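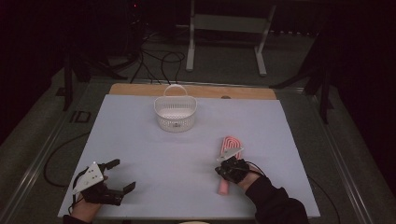
by E. Brundier
Last updated: February 17, 2023

The Lodger's Shelf

When my aunt died she left me the house, the debts of the house, and the lodger. The lodger was not in the will as such. He was in the back bedroom, where he had been since the September before I started school, and he came down on the morning after the funeral to ask whether breakfast would still be at the usual time.

I said I didn't know what the usual time was.

"Twenty to eight," he said, and looked at the clock over my head, and I found I was cutting bread.

I had meant to sell. I had a man coming from the estate agent's, and I had told everyone at work that I would be a fortnight at most. The man came. He admired the cornice. Then he opened the door of the back bedroom and the lodger was sitting on the bed in his overcoat with his hands on his knees, like somebody waiting for a train he had been assured was running.

"Does he convey?" said the estate agent, on the stairs.

I said I would look into it.

My aunt had kept accounts in a set of red notebooks, and I spent the evenings going through them at the kitchen table. She had charged him two pounds a week. She had never put it up. In the back of each book she had written what he ate that he shouldn't have, chiefly marmalade, and what he mended, chiefly things he had broken. The two lists came out level every year. I thought at first that this was luck, and then I found the places where she had rubbed figures out.

He had one shelf in the bathroom, and the shelf was the only thing we ever quarrelled over. It held a comb, a hairbrush, a tin of Endura tooth powder, a tortoiseshell shoehorn and a bottle of hair tonic from a firm called Sasaki, which had been empty for as long as I had been alive. He was completely bald. I moved the comb one Saturday to make room for my contact lens fluid and by teatime it was back and the fluid was on the landing, standing very straight on a folded flannel, as if it had been asked to leave but politely.

I moved it again. He moved it again. On the third day I bought a second shelf and put it up myself, and it sloped. Everything I owned slid slowly to the left and went into the bath. He listened to this happening for a week. Then I came home and the shelf was level, and there was a new screw in the wall, and the marmalade was down by half an inch.

I wrote it in the notebook. I wrote the marmalade on one side and the screw on the other. It seemed rude to leave a gap.

The estate agent telephoned to say he had a couple who were very keen and didn't mind the damp. I said which damp. He said he might have spoken out of turn. They came on a wet afternoon with a tape measure and a baby, and stood in the back bedroom discussing whether it would take a cot, and the lodger shifted his feet to let the tape go by. The wife asked him what the neighbours were like.

"There was a dog at number thirty-nine," he said. "It died."

She waited for the rest of this. He gave her the baby's sock, which had come off, and she put it in her pocket and they went home and bought a flat.

By then I had used up the fortnight and another one, and work had begun writing to me in a tone. I went up to tell the lodger that I would have to come to a decision, that it was nothing personal, that the roof alone was forty years old and I was one woman on one salary. I had it all prepared. He heard me out from the bed. Then he got up and opened the wardrobe and took down a biscuit tin, and inside it were envelopes, a great many envelopes, each with my aunt's writing on the front. They said Roof.

"She gave it me back," he said. "Fridays. She said if she kept it she'd only spend it on the garden."

"All of it?"

"She kept the odd five pounds. At Christmas."

I sat down on the bed. It was the first time I had seen the room from that side. You could see the gutter, and the place where the gutter had come away, and a good deal of sky.

"You might have said," I told him.

"You hadn't asked about the roof," he said. "You'd asked about the shelf."

The roofers came in the spring and found a nest, a tennis ball and the damp. I rang the estate agent, who had been expecting it. Breakfast is still at twenty to eight. I have tried it at eight, and at a quarter past on Sundays, and he comes down and stands in the hall with his coat on until I lose my nerve.

The tonic bottle fell off the shelf last week while I was dusting. I have put it down as mine.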